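Home | Take Action | Guides | Events | Donate

How to Organize a Kitchen-Table Letter Night for Your Climate Campaign
By Kurniawati Chin, June

I have hosted eleven of these now, and the first one was a mess (we had four pens, no stamps, and a forty-minute argument about font size). So if you've been meaning to get people writing to the city council about buses or heat pumps or that gas line extension, let me save you some grief!

A letter night is just what it sounds like. You invite people over, you give them one thing to ask for, and they leave having written it down and signed it. Ours started when Kenley was about to renew its contract for diesel buses for another stretch, and a few of us in the Ilska Street neighborhood figured the council had never heard from anyone who rides them.

Step 1: Pick one ask

One! I know you care about nine different things, and so do I. But a council member who opens a letter about buses, bike lanes, tree cover and the landfill is going to put it down. We went with "Vote no on the diesel renewal and put electric buses out to bid." It fits on an index card, and I tape that card up where everyone can see it all evening.

If your group can't agree on the ask, don't try to settle it on the night. Have that fight by email the week before.

Step 2: Find out who decides

This takes longer than you'd think. We spent a whole month writing to the full council before Boris Dumitrescu, who used to drive the Drevska line, told us the renewal was going through the transportation subcommittee first. Call the clerk's office and ask which body votes, when it votes, and how late they accept written comments. Write down the name of whoever you talk to. Ask if comments need a home address on them too, because ours did and we had to redo a stack.

Step 3: Invite more people than will fit

About half of them will come. I text people one at a time, by name, and I tell them when it ends: "6:30 to 8, you'll be out the door by 8." Group messages get you a row of thumbs-ups and then three guests. Feed them something simple and put it out at the start. Soup is great. Anything that needs two hands is terrible, I learned that with the tacos. 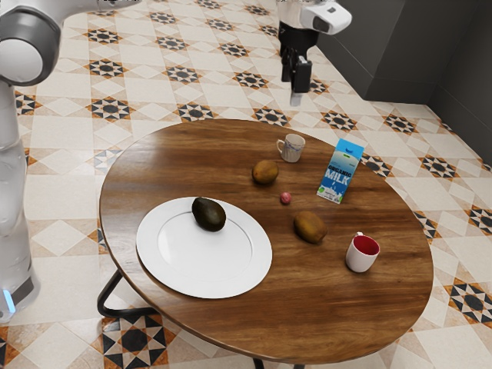
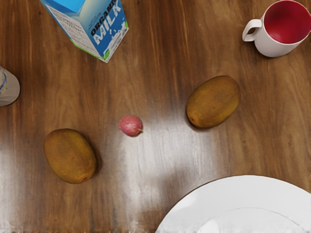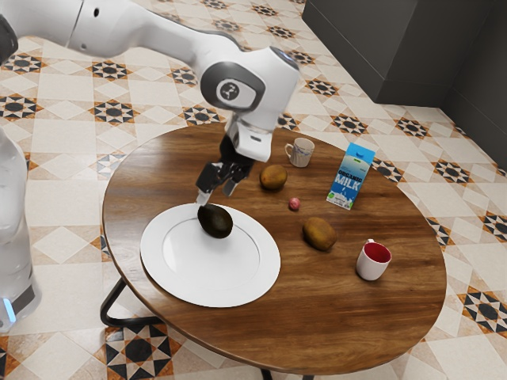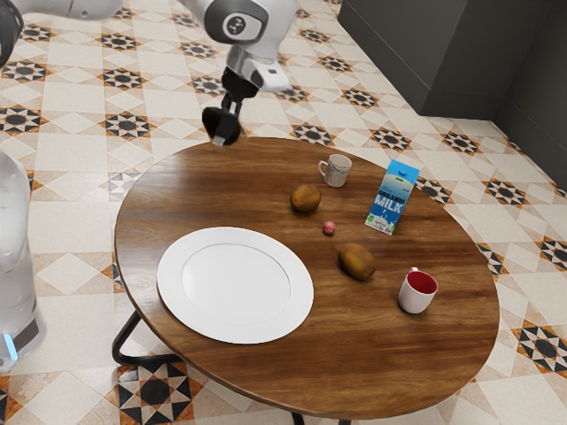
Step 4: Talk for ten minutes, then stop

Give the background and read the ask out loud. Then have one person tell a short story about why it matters to them. Struan MacKinnon talked about waiting with his daughter at the Georgiou Avenue stop, where the buses idle right next to the bench, and I swear that did more than my fact sheet ever has. I still make the fact sheet, one side of one page, big type.

Then be quiet and let people write. It feels rude as a host to stop chatting, but they need it.

Step 5: Get them past the blank page

Some folks will freeze. I keep these openers on a slip of paper:

I live in ___ and I take the bus to ___.
I'm writing to ask you to ___.
The last time I ___, I noticed ___.

Please don't hand out a form letter to copy. Staffers spot those fast and tend to lump them together. Misspelled and personal is fine. Valter Hägglund wrote seven lines in pencil, mostly about his asthma, and a council member read the whole thing into the record.

Step 6: Collect everything before anybody leaves

If a letter goes home in somebody's bag, it's gone, trust me. I take the envelopes at the door and mail them myself the next morning, or walk them over if the deadline is close. Snap a photo of each one if the writer says it's okay. By the end of spring we had dropped off 189 letters, and having our own tally helped when the clerk's count came up short.

Step 7: Ask for the next thing right then

While people are hunting for their shoes, pass around a sign-up sheet for the hearing. Put the date, the room and the bus route at the top. Krešimir Petek runs ours and he also asks who'd be willing to host, which is how we ended up with letter nights in parts of town I'd never even been to.

What it costs

Stamps, paper, soup. We've spent some 300 dollars altogether, and a good chunk of that was a printer that jams. Most libraries will let you print a page or two cheaply, so start there.

The subcommittee sent the renewal back for another look, and we don't have a final vote yet. I'm hosting again before the next hearing, with lentil this time, and I've finally bought a decent box of pens.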